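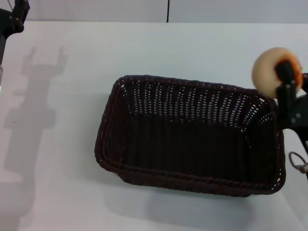
Section 4: Preparing the Table and Basket

4.1 Before you begin

This section applies to all sorting tables supplied under the Panari range. It should be read by the person responsible for the activity room before each session. Allow time to complete the steps below before participants arrive.

You will need:
One Javo basket, rectangular
One set of practice fruit
A soft cloth and mild soap

4.2 Checking the tabletop

1. Remove all loose items from the top and wipe it along its full length with a damp cloth. Dry it with a clean one.

2. Look along each seam. Adjoining panels must lie level, with no raised edge that could catch a sleeve or the foot of the basket.

3. Inspect the surface for specks and fine marks. Small marks do not affect use and need not be reported. Chips, cracks or lifting at a seam must be entered in the room log.

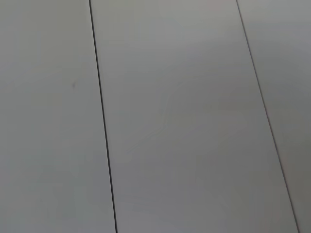

4. Run a dry cloth once down each seam to lift out crumbs and dust. Do not use a knife, pin or other pointed tool for this purpose.

CAUTION: Do not pour water directly on to the tabletop. Liquid that enters a seam may cause the panels to swell.

4.3 Placing the basket

1. Turn the basket upside down over a bin and tap the base lightly. Turn it upright and confirm that it is empty.

2. Feel around the braided rim with the flat of the hand. A basket with broken or protruding strands must be withdrawn from use.

3. Set the basket on the table with its opening upwards. It should stand steadily without rocking.

4. Place the fruit directly on the tabletop, outside the basket. For a first session, one piece is sufficient.
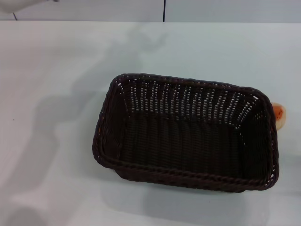 Figure 4. Basket empty, with one item on the tabletop behind it.

NOTE: An item lying close to the basket may be partly hidden from a seated participant. Move it into clear view before starting, unless the harder version of the task (page 69) is being used.

4.4 Care and storage

Brush the weave with a dry, soft brush after use – the gaps in the sides collect lint. Do not soak the basket or leave it on a radiator. Baskets may be stacked for storage, but nothing heavy should be placed on the topmost rim.

Replacement baskets are ordered from Kuravmont under part number 576. Questions concerning this section should be addressed to Sidra Minhas, Equipment Office, extension 900.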